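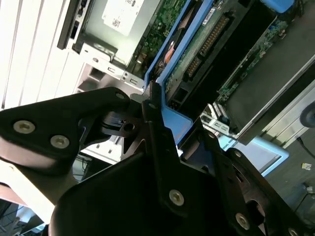 Gripper at the blue drive carrier, case open.

Teaching the arm to reach into a desktop case

If you've followed the Cloren build since July, you know the arm can already pick things off a bench. Reaching into a PC is a lot fussier, so put the kettle on and take your time with this one – I certainly did!

1. Open the case, lay it down and nudge it until the arm can get to both the drives and the power supply without stretching. Ribbed metal throws back a lot of glare, so turn your lamp before you save any poses.

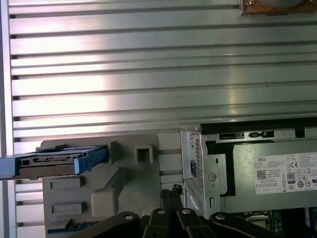
2. Save a hover pose. Stop short of the blue caddy with the fingers still over open space, and call it "wait". Every other move starts and ends there.

3. Drop the speed to 12 percent in the Brakard panel and creep toward the drive. Up to 300 small jogs is perfectly normal the first time (I lost a whole evening to it and rather enjoyed myself).

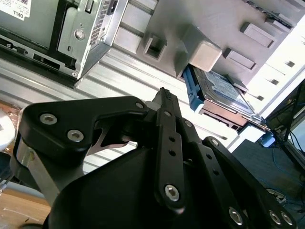 Honkanen wrote in to say that two approach points weren't enough on the same kind of cage, and that adding a third stopped the fingertip brushing the rail. I've tried it since and I'd do the same.

4. Now go over to the power supply side. Wires are the trouble in there, so bring the fingertip in slowly 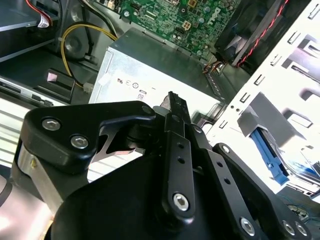

and keep your free hand near the stop button. Once you're happy with the pose, save it, go back to "wait" and run the path again at the same low speed.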